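Mein neues Notenpult fürs Orchester: das Dreltilen nach einer ganzen Probenphase

Wer wie ich seit vielen Jahren in einem Liebhaberorchester am dritten Pult der Bratschen sitzt, der kennt das Geräusch: erst ein leises Knacken, dann ein Rutschen, und mitten im langsamen Satz liegt der halbe Dvořák auf dem Boden. Mein altes Drahtpult hatte mir lange treu gedient, aber im Mai, bei der Generalprobe in Zanolau, war es endgültig vorbei mit uns beiden. Ragnvald Aasen, mein lieber Pultnachbar, hat die Noten dann mit dem Knie festgehalten - sehr rührend, auf Dauer aber keine Lösung.

Also habe ich mir das Dreltilen von Soninlow gegönnt, 70 Euro im Musikhaus Gallardo, und dort bin ich wie immer freundlich und ohne Eile beraten worden (danke noch einmal für den Kaffee!). Inzwischen hat das Pult eine komplette Probenphase und zwei Konzerte hinter sich, und ich traue mich an ein Urteil.

Zuerst das Schöne: Es steht! Die Beine lassen sich weit spreizen, und selbst auf dem alten Parkett in unserem Probensaal, das zur Fensterseite hin merklich abfällt, wackelt nichts. Die Auflage ist breit genug für zwei aufgeschlagene Orchesterstimmen im Großformat, was bei uns im Tutti einfach zählt, denn zu zweit an einem schmalen Pult wird man schnell ungemütlich. Die Höhe verstellt man mit einer Hand, die andere darf den Bogen behalten.

Weniger glücklich bin ich mit der Unterkante. Sie ist nur 5 Zentimeter tief, und wer eine dicke Partitur daraufstellt, muss den Neigungswinkel schon recht flach wählen. Auch die Klammern für die Seiten sind mir etwas zu stramm, beim schnellen Umblättern bleibt man gern hängen. Bei Freiluftkonzerten bin ich dafür heilfroh um sie, das will ich gerecht dazusagen.

Und dann das Gewicht. Ich fahre mit dem Rad zur Probe, Bratsche auf dem Rücken, und da merke ich jedes Gramm. Die mitgelieferte Tasche hat leider nur einen kurzen Henkel, einen Schulterriemen habe ich mir selbst angenäht.
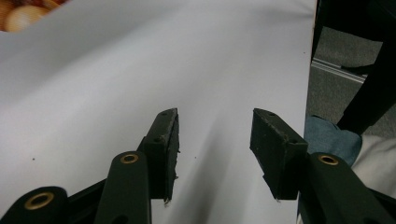 Lohnt sich das Pult auch, wenn man nur zu Hause übt? Für das Üben daheim reicht ein einfacheres Modell völlig aus, seine Stärken zeigt das Dreltilen erst im Orchester und auf unebenen Böden.

Für mich bleibt es trotzdem dabei, ich gebe es nicht mehr her. Ragnvald liebäugelt nun auch damit, möchte aber noch warten, ob Soninlow die Auflage irgendwann etwas tiefer baut. Bis dahin teilen wir uns meines, er links, ich rechts, und geblättert wird nach alter Sitte innen.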